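grosow-align

Time alignment and pose cleanup for two-handed gripper recordings. Part of the Skullmont tooling set. Maintainer: Maxine Rakena. Calibration files: Ginette Sandhu.

Status

Used daily. The command line is stable; the Python API may still change before the July tag.

What it does

Reads one raw session folder (two wrist video streams, two IMU logs, jaw width per frame) and writes a single episode file with both hands on one clock and in one coordinate frame. Training code in plamex-policy expects this output and will reject raw sessions.

Install

pip install -e .
Python 3.10 or later. ffmpeg must be on the path.

Usage

grosow-align run SESSION_DIR --out EPISODE_DIR
grosow-align check EPISODE_DIR

Options

--rate output rate in Hz, default 50
--max-gap longest tracking gap to interpolate, in ms, default 400
--mask static mask for the gripper body, one per side
--keep-raw copy the IMU logs into the episode

Gaps longer than --max-gap split the episode. Both halves keep the parent ID with a suffix.

Reference set

The bianchini-home split has 1,524 episodes recorded in private homes. Of these, 279 are held out for testing. Held-out episodes share no room with the training episodes. Tasks are tabletop only: dishes, cups, folded cloth.

Masks

The fingers and body of the recording gripper must be masked before feature tracking, or the tracker locks onto them and reports zero motion. The other gripper moves independently and is not covered by the static mask. Its features are rejected by RANSAC, which fails when it fills most of the view.

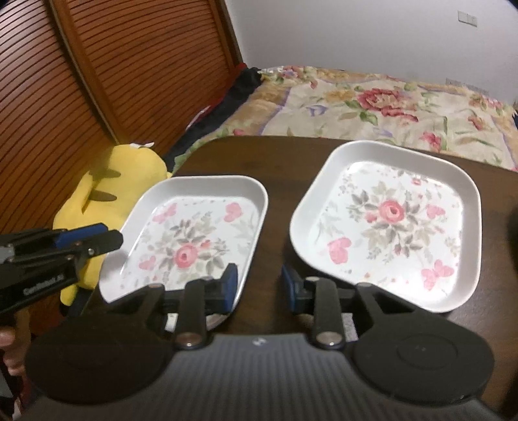
Fig. 1. Wrist view, two-dish task. Second gripper at far left.

Known issues

Repeated prints on matching objects can produce false matches between them. Lower --match-ratio to 0.7.
Plain walls give few features. Check the gap report before training.
Jaw width drifts if the zero pose is skipped at session start.

License

Code: MIT. Data: research use only, see DATA_TERMS.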